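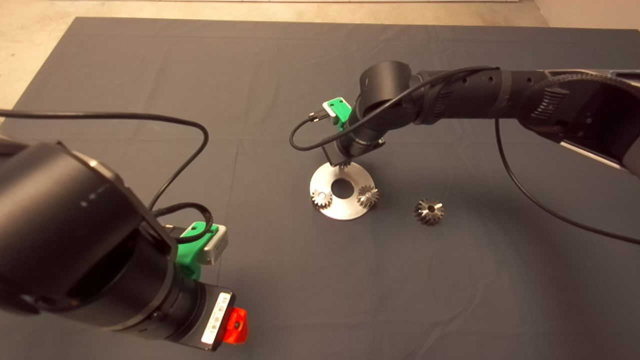

Bench log, August 2022
Sorting and layout of small metal parts, table with gray cloth

Cloth is staying on. Tried the bare top again for one session in July and went back the same day. Small parts skid on the bare surface and the noise carries into the Sotholm office next door. On the cloth they stay where they are put down, and a dark gray ground makes bright metal easy to find from standing height.

Drawback is the creases. A fold under a flat piece tips it enough to rock, and thin washers slide into the low side of the fold and lie at an angle. Smoothing by hand from the middle outward takes out the short creases. The long soft ones come back overnight. Ironing was tried in July, low setting, no steam. It held for 4 days.

Layout
Parts go near the center-right of the cloth, in one small group, plate included. Reasons are practical: the supply trays are on that side, and anything placed toward the near edge ends up on the floor sooner or later. The floor is pale beige concrete and small steel parts roll a long way on it. Lost two spacers under the wall side last month, found one.

Stock
Current parts are from the Prevton batch. Box count on arrival was 546 pieces against 550 on the slip. Skallow has been told and will make up the difference with the next order. Not urgent, we use few of the short screws, and those are what is missing.

Condition is fair. Light oil film on most of the batch, which marks the cloth if left. Wiping procedure for now:

Tip out one bag at a time into the shallow tray, not onto the cloth.
Wipe with dry paper, then with a little alcohol on fresh paper.
Leave in the tray for 6 minutes before moving anything to the table.
Put wiped parts in the lidded tub and write the bag number on the lid.

The second wipe could probably be skipped for the plates. Will compare one wiped once with one wiped twice and look for marks on a spare piece of cloth. Plates have a burr along one long edge, same side on all of those checked so far. It catches threads. A few strokes with the fine file clears it – file over the waste bin, the dust works into the weave and does not brush out.

Cloth care
Shake out outside at the end of the day. Lint roller for filings, two passes, second one across the first. Oil spots: dish soap, cold water, blot, dry flat. The spare is cut from the same roll but came out a little shorter, so it needs lining up with the near edge of the table and will leave more of the far side bare. If a third is cut, allow 7 cm extra on the long side and hem it. The unhemmed edge on the spare is already fraying.

Weighting the corners with bar stock was suggested in the Berhe notes. Tried it. Works for the creases, but the bars get picked up and used for other things. Clips under the table edge would be better. Have not found any that open wide enough for this top.

Open items
Replacement short screws from Skallow, next order.
Deburr remaining plates before they go in the tub.
Single wipe against double wipe, result to be written here.
Clips – measure thickness of tabletop plus cloth first.
Second lidded tub, the present one is nearly full.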